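The Lonley Street Laundry Survey
Final report, Methods of Local Study
Finn Wendt, Getsemaní Ponce, Bogdan Filip
Handed in 23 Sep 2019

1. What we set out to do

Our question was whether people in the Edatside neighborhood still use a coin laundry when they have a washing machine at home, and if so, why. The original question was "How does Edatside do its laundry?" and Ms. Wiegand wrote next to it, in pencil, "All of it?" So we made it smaller.

There are two coin laundries in walking distance of school. One is Oltmanns, which has been on Lonley Street since before any of our parents moved here and still has the original sign, minus an N. The other is Mirkik, which opened in the old shoe store and has an app. We thought the comparison would be old customers against young customers. This was our first hypothesis and it lasted until the second afternoon.

2. How we did it

We used a one-page questionnaire and sat in each laundry after lunch through most of August. Bogdan made the questionnaire. The first version had a question about household income in the top line, and people handed it back very politely. The second version started with "How did you get here today?" and people filled it out, including the income part, which we had moved to the bottom and made optional.

We handed out 490 questionnaires over the month. We got 43 back from Mirkik. Oltmanns did much better, mainly because there is nothing to do at Oltmanns. The chairs are bolted down, the magazines are about boats, and the phone signal stops at the door. A person will answer quite a long survey under those conditions. We mention this as a source of bias.

We also interviewed Volker Diekmann, who runs Oltmanns, and asked to interview someone from Mirkik. Mirkik sent us a coupon.

3. What people told us

The biggest reason for using a coin laundry with a working machine at home was size. Comforters, sleeping bags, dog beds, and the covers off couches do not fit in a normal home washer, or they fit once and then the washer makes a new noise. Several people told us about the noise in detail. One person did it for us.

The second reason was speed. If you have let the laundry go for three weeks (a common situation, judging by the comments section), you can fill a row of machines and be done in one go. At home the same pile takes a weekend and a lot of remembering.

The third reason we had not expected, and there was no box for it. People wrote it in the margins. They liked getting out of the house. One man writes letters there. Two sisters who live on opposite sides of Edatside meet at Oltmanns with their towels, and have done so since one of them got married. A woman at Mirkik said the dryers were the only place her baby would sleep, meaning next to them. We asked her to add that to the form.

As for old against young, the ages were close to the same in both places. What really split the customers was whether they had quarters. Oltmanns takes only coins and Mirkik takes only the app, so anyone with a jar of change goes to one and anyone with a charged phone goes to the other. We had drawn a very nice chart for the age result before we had the age result. It is in the appendix, crossed out.

4. The interview with Mr. Diekmann

Mr. Diekmann said business was worst in the year 2000, when a lot of new apartments were built with hookups, and that it came back slowly. He does not think Mirkik has hurt him. He thinks the shoe store hurt him more, because it had the better parking. He let us look at his repair notebook, where every machine has a page and some of them have names. Number 3 has several pages. We were asked not to print its name.

He also told us that what people leave behind most is single socks, and that he keeps them for a year.

5. Problems

We never managed to get the same weather at both places, and rain matters. On wet days people come in just to dry things, and those people are in a hurry and write "no" to everything. We should have recorded the weather from the start. Getsemaní did, in her own notebook, but as drawings.

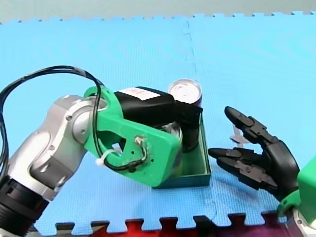
We also should have agreed on what counts as a load. Bogdan counted machines, Finn counted bags, and Getsemaní asked the customer, so for the first week we have figures for the same afternoon that do not resemble each other in any way. We left that week out of the totals. The bags can be seen in the appendix for anyone who is interested in bags.

Last, our question "Would you recommend this laundry to a friend?" got a lot of blank looks. It seems people do not discuss this with friends.

6. What we would do next time

Start with the margin comments and build the boxes from those. Do it in winter as well, when the comforters come out. Bring our own pens, since we are short almost every pen we borrowed from the school office, and Ms. Wiegand has asked about them twice.

Thanks to Rosemarie Wiegand for the pencil notes, to Volker Diekmann for the chairs, and to everyone who filled out the back of the page too.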